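Steamed buns, arm or tongs: tips from our bench
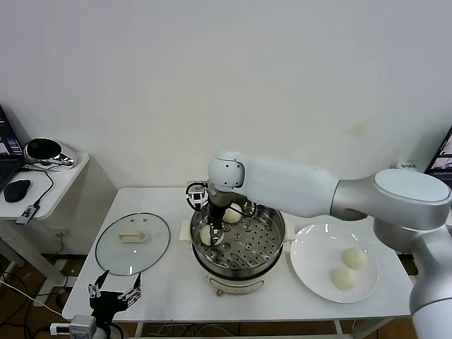

Quick ones first. Most came out of the bun unloading runs we did with the Jundix policy, 1075 demos in April, but they work with plain kitchen tongs too.

Lid goes flat on the table, well clear of the pot, handle up. Not leaned on the wall. Ours slid once and we lost a morning.

Plate close to the pot. Short trip, fewer drops. When we moved the plate out to arm's length the drop rate went up and nothing else had changed.

Take the back bun last? We tried both orders. Front first won. Reaching over a front bun to get the back one, the fingers or tongs brush the top and tear the skin. Same by hand, try it.

Grip low and wide. Pinch at the shoulder of the bun and you get dents. Go under the widest part, close slow, stop when it stops sliding. The Vavier controller does this off motor current, you do it by feel.

Sticking. Biggest failure we had, by far. Bun glued to the tray, arm pulls, tray comes up with it. Fixes in order of how much they helped:
- small twist before the lift, 5 degrees is plenty
- parchment square under each bun
- let them sit 6 minutes with the heat off
- oil on the tray (meh, and makes the grip slippery)

The twist alone fixed most of it. We had 32 test pots per setting, front-first plus twist beat everything else incl. the fancier Cerel planner. Not what we expected to write up. Planner was better at odd layouts, like buns jammed up on the rim, so its still in the stack for that.

Steam. Fogs anything you point at it. For the arm we wait before looking in. For you, open the lid away from your face and give it a moment.

Wipe fingers between batches. Dough film builds up and then the next bun wont let go over the plate. Damp cloth, not paper, paper sheds.

On the plate: touching is ok once they've cooled a bit. Straight out of the pot they stick together and you peel skin off one. Leave a gap if you can.

Cables: tie them up BEFORE you start, away from the pot handles. Still on our list.

Angelovski bench notes has the full table of settings, will link when its up. Dumplings next, thinner skin so probaly all of this changes.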